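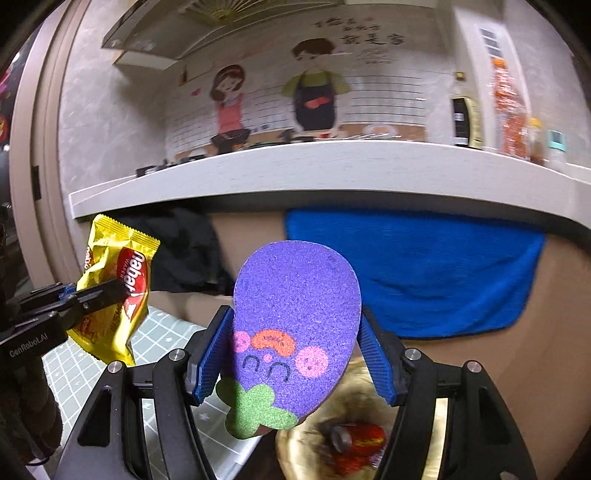 Should snacks and cleaning stuff be kept in the same place?
Keep them apart if you can, and if you can't, at least give each of them its own container with a side you can't reach over without noticing.

I'm asking and answering my own question there because I've been having this argument with my sister-in-law since October and I'd like to get my side down in full, without anybody passing me the potatoes halfway through.

So. Sponges used to be ugly. I grew up with the yellow kind, green on the back, and there was one of them in the house at a time and it lived by the faucet until it fell to bits. You would never have mistaken it for anything else. Now you can get a sponge that's an eggplant with pink cheeks and its eyes closed, blissed out, with a little green cap on, and I'm sorry but I love it! I'm a grown woman with a mortgage and I would like a purple eggplant to do my mugs with. My problem isn't with the eggplant at all. My problem is with the bowl.

Everybody has the bowl. Ours sits on the counter on the Maldonado Street side (we have a corner unit, long story) and it started out years ago as a fruit bowl. Then it was fruit and keys. Then the wafers moved in, then chocolates, then batteries, then a new sponge that hadn't made it as far as the sink, and there we were with dinner guests picking through it for something sweet. My husband thinks this is charming. He grew up in Trondale, in a house where the butter and the screwdrivers shared a drawer, and he turned out fine, as he keeps telling me.

And packaging makes it worse, because everything is shouting in the same colors. Snacks come in shiny gold and red, and that's fair, that's how a snack has always dressed. But cleaning things have crept over to the same side of the street. They've got faces! They've got candy colors! Put a cute sponge next to a wafer packet and ask a tired person with no glasses on, at ten past eleven at night, which one is the treat. I have been that tired person. I didn't bite it, but I had it in my hand and I was pleased about it.

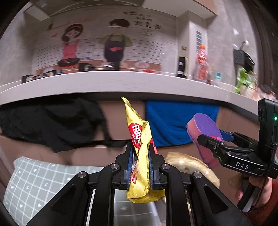 By Selma Kos
Opinion | Home and Table

My sister-in-law Ulla Partanen takes the other side, and since she'll read this I'll try to be fair. Ulla says a shared bowl is the most honest thing in a house. It's where you find out what people are really using. She says that if you sort everything into bins you end up with 20 bins and a label maker and a bad mood, and that she has watched me spend an entire evening decanting rice. (True. It was a good evening.) She also says a sponge fresh out of the store is clean, so what exactly am I afraid of?

Fine, but sponges don't stay new. The whole weakness of the bowl is that things come back to it. Somebody wipes up a spill, turns around, and sets the sponge down on the nearest surface that looks like it accepts objects. Next to it there's a packet with one end already open, and now my wafers taste faintly of dish soap, and I'm the fussy one for mentioning it.

Here I should say a word for the wafer packet, which I think is badly underrated as a container. Crimped at the ends, printed all over, tells you what it is and who made it if you can stand to read type that small. Leave the cookies in it! I went through a phase of glass jars with cork lids and everything in them went soft. The packet was doing its job and I fired it.

What I'd like is pretty modest. A bowl for things you eat, and a dish by the sink for things you scrub with. I bought the dish in Flurkdale for ten dollars and it's not even nice, it has a chip in it, but the sponge goes there now and everyone over the age of five seems to manage. My husband has moved the batteries to the butter compartment, so that's the next conversation.

Ulla is coming to stay again soon and has promised to bring her own bowl.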